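From: Skestine list
Date: 2018-09-05
Subject: Re: Re: [skestine-walkers] Sirnum round, the northern half

Hello all,

On the list in July, somebody wrote:

> We did the first half of the Sirnum round last week and turned back at
> the sluice because the path was under water. Is the northern half worth
> the trouble? The old leaflet makes it sound like a long trudge beside
> a drainage ditch. Also, does the footbridge at Myklebust still exist?
> My map has it and my brother-in-law's doesn't.

I've been meaning to reply for weeks, and now I can do it properly, having walked the whole northern half from the sluice to the church and back over the top. It is so much better than the leaflet! I don't know who wrote that leaflet, but I think they must have done it in driving rain with a stone in one boot.

The footbridge first. It exists. It has been moved a little way upstream from where the older maps put it, so if you follow the line on the paper you'll come to a gap in the alders and a lot of nettles. Turn left at the gap, keep the water on your right and you'll be on the planks within a couple of minutes. There's a handrail on one side only, and the far step is high, so take a hand from someone if your knees are like mine.

From Myklebust the path climbs through beech for a good while. I had expected to be bored here and I wasn't, not for a moment. The trees are old and well spaced and the ground under them is clear, so you get long views down between the trunks to the river meadows, and then the path swings round and you're looking at the other valley altogether. We heard a green woodpecker the whole way up and never once saw it. Near the top there's a fallen trunk lying right across the way, which you can climb over or go round (go round, the holly is thinner than it looks).

Runard farm comes next. The dogs are noisy but they were behind the gate when we passed, and the right of way goes to the left of the big barn, not through the yard. The sign has turned on its post and points straight at the farmhouse door. Ignore it. I've written to the parish about the post and will say on here if I hear back.

I did all the planning for this one at the kitchen table with three maps that didn't agree, which I love doing almost as much as the walking.

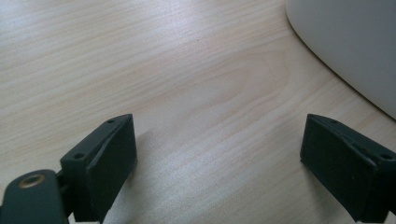

Can the northern half be done without a car at either end?

It can be if you start from Skestine: the morning bus stops by the post office, and the afternoon one leaves from the church gate, so you walk in one direction and ride home. Check the times at the stop, as the summer ones were still up when we went and I wouldn't trust them through the autumn. If you miss the afternoon bus, it's 4 miles back along the lane, flat all the way, with a decent verge for most of it and one nasty bend by the pumping station.

Now the meadows, which are my favourite part and get one grudging line in the leaflet. You come down off Runard by a sunken lane, very stony, with hart's tongue fern all down both banks, and it lets you out at a kissing gate with the whole of the Sirnum flats in front of you. We stood there for ages. There were lapwings up, a big loose flock of them, and the light kept changing on the water at the far side. If you only have a short day I'd park at the church and walk out to this gate and back. It's an easy stroll and you'd have had the best of it.

The ground is soft in places. The worst of it is the bit between the second and third gates, where the cattle come down to drink, and you'll want proper boots there even after a dry spell. Keep to the hedge side. The middle looks greener and firmer and is neither. Beyond the third gate there's a raised bank and you can stride out again.

A few odds and ends for anyone making notes. The stile at the end of the bank has lost its lower step. The tap at the churchyard works and there's a bench beside it in the sun. There's no shop on this half at all, so carry your lunch. And the permissive path round the reed bed is shut at lambing time, when you have to use the road instead; that isn't marked on any of my three maps, old or new.

I'd also like to put in a word for doing it anticlockwise, the opposite way to the leaflet. You get the climb over while you're fresh, you have the sun behind you in the meadows after lunch, and you finish at the bench. The only thing against it is that the sunken lane is hard on the ankles going down. With a stick it's fine.
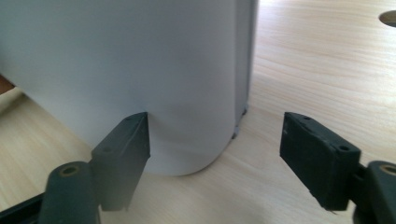

A line from Ottershaw Lane, which came to me off-list, disagrees with nearly all of that: clockwise is the only sensible way, the beech wood is better in the late afternoon, and the stones in the sunken lane are slippery enough after rain that going down them is asking for trouble. Fair points, all of them, and I hadn't thought about the wood in evening light. I may have to go again and try it! The same message says there used to be a second footbridge below the sluice, with an iron gate in the middle of it. Does anyone remember that? I'd love to know exactly where it stood, and whether you could get across to the mill side from there.

As for the flooding at the sluice that turned you back in July, it had all gone down when we got there. There was a tide line of dried reed along the fence, quite high up, so I can well believe you couldn't get through. After heavy rain I'd use the upper track from the lay-by. It joins the main path just short of the footbridge and you miss nothing but the sluice itself.

We took most of the day over it, with a long lunch and a lot of standing still. The leaflet gives the whole round as 12 miles and that felt fair to my legs, though I've never tried to measure it. If anyone wants to come along on the southern half before the clocks change, reply on the list and we'll fix a day. Slow walkers very welcome, I'm one of them.

Happy walking,
your list-keeper at Skestine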